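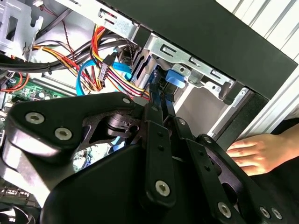
What goes on at the Golob Street repair bench? Old desktop towers get opened up, cleaned out, rewired where they need it and passed along to people who want a computer and aren't fussy about looks.

Open Towers: a gallery from the bench

Most people meet a desktop computer from the front, where somebody was paid to make it look calm. Everything at our bench happens round the side, with the cover off and a desk lamp pulled down low. We started in October with a stack of cases from the Cenddale library and a box of screws that matched none of them.

The picture at the top is the usual state of affairs: side open, cables all over the place, green circuit board peeking out from behind, one blue cable that you'd like to follow to its end and can't. The hand reaching in from the right is going about it properly — palm down, fingers first.

A few notes for anyone tempted to try this at home.

Cables. Take a picture before you unplug anything. Yakubu Oyewole labels his with masking tape, then writes on the tape in pencil, then can't read the pencil.

Drive bays. The edges are sharper than they look. Bandages are in the left-hand drawer, under the thermal paste.

Dust. Outside, please. Danica Leka once opened a tower from a bakery on Prandine Road and we were sweeping up flour for two days.

Side panels. Lean them against the wall and they fall over. Lay them on the floor and they get stepped on. Nele Bauerfeind keeps hers under the chair, which works until she wants to move the chair.

We have had 127 towers across the bench so far, and about 200 power cords, most of them in one knot. If you have a case to donate, leave it at the Dritaveck counter with a note saying what's wrong with it. "Broken" is not a note.

Page updated 2/28/20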